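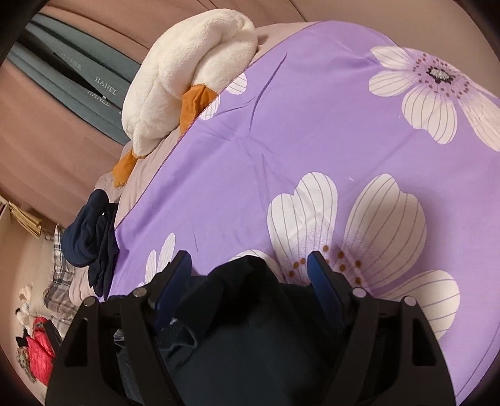
How far in advance may I reserve a guest room at Femell House?
Reservations open 115 days before the date of arrival. Requests received earlier are not held and must be sent again once the period opens.

Who may stay in the guest rooms?
Rooms are available to visiting lecturers, to families of enrolled students, and to former students of the Clesow Institute. A guest must be registered by name before a key is issued.

What is the charge for cleaning?
A single fee of 10 dollars is added to each stay – the length of the stay does not change it. Bed linen and towels are included.

When may I arrive and leave?
Keys are issued from 3 p.m. at the Birov Street desk. Rooms must be vacated by 11 a.m. Late departure can be arranged with the desk the evening before.

Is parking provided?
Guests may use Lot 343. A permit must be displayed at all times, and vehicles without one may be towed at the owner's expense.

Are the rooms open all year?
The house is closed for maintenance during the first two weeks of July.

Whom should I contact about a refund?
Please write to Nuria Tsegaye, Guest Services. Refunds are paid to the original card only.

Last revised 2021-05-28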